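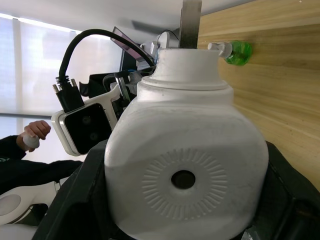
Segundo Gearóid Dolan, em resposta ao texto anterior deste blog, um conjunto de demonstrações em que o operador nunca erra ensina muito pouco, e seria preferível gravar menos e aceitar as hesitações. A observação chegou por escrito, com alguma severidade, e merece resposta mais extensa do que a que coube na caixa de comentários.

Concordo com a primeira parte. Quanto à segunda, mantenho reservas.

O conjunto que estamos a reunir em Mivwood tem como meta 3,000 episódios de manipulação por teleoperação. À data desta publicação, 12/26/25, encontram-se aceites 2,857. Os restantes serão gravados com recipientes volumosos, entre os quais grandes frascos brancos de plástico, categoria que ficou sub-representada nas primeiras semanas por razões de calendário e, convém reconhecê-lo, por preferência dos operadores. Um frasco grande cansa. Ocupa quase toda a vista da câmara do punho, tapa o que está atrás e deixa ao modelo pouca informação além da própria superfície do objeto.

É precisamente por isso que os queremos no conjunto. Uma política treinada apenas com objetos pequenos habitua-se a ver sempre a mesa por detrás dos dedos e, quando essa referência desaparece, tende a parar ou a repetir a aproximação. Verificámos esse comportamento em Wekden, na versão de novembro, e Xiuying Bai dedicou-lhe uma nota interna que espero poder resumir aqui noutra ocasião.

Volto às hesitações. O protocolo em vigor distingue dois casos. No primeiro, o operador fecha a garra fora de posição, reabre-a, corrige e conclui a tarefa; o episódio é aceite e recebe a etiqueta «recuperação». No segundo, o operador interrompe o movimento por motivos alheios à tarefa, por exemplo para mudar a mão no comando ou responder a alguém; o episódio é rejeitado. Gearóid Dolan entende que a distinção é artificial, dado que o modelo vê apenas uma pausa em ambos os casos. A objeção é séria. Sucede, porém, que na recuperação existe na imagem algo que justifica a pausa, ao passo que na interrupção nada há para aprender, e o modelo acabará por imitar a espera.

Necati Yüksel, responsável pela revisão, propôs uma solução intermédia que adotámos a título experimental: cada sessão passa a incluir 8 episódios em que a posição inicial é deliberadamente desfavorável, com o recipiente rodado ou demasiado próximo de um dos dedos. O operador é informado de que a primeira tentativa poderá falhar e não deve repetir a gravação por esse motivo. As sessões continuam limitadas a 10 minutos seguidos por operador, limite que não tenciono rever.

Subsiste a questão da iluminação. As gravações feitas com luz do dia variam mais do que as feitas com luz artificial, e houve quem pedisse a sua uniformização. Por ora, não o faremos. O sistema Jirnen, destinatário final do conjunto, funcionará em salas comuns, com janelas e estores, e não vejo vantagem em poupá-lo a essa variação durante o treino.

Agradeço a Gearóid Dolan a leitura atenta. A versão revista das instruções para operadores será distribuída em Mivwood e em Wekden logo que Necati Yüksel conclua a tabela de etiquetas, e os comentários a este texto permanecem abertos.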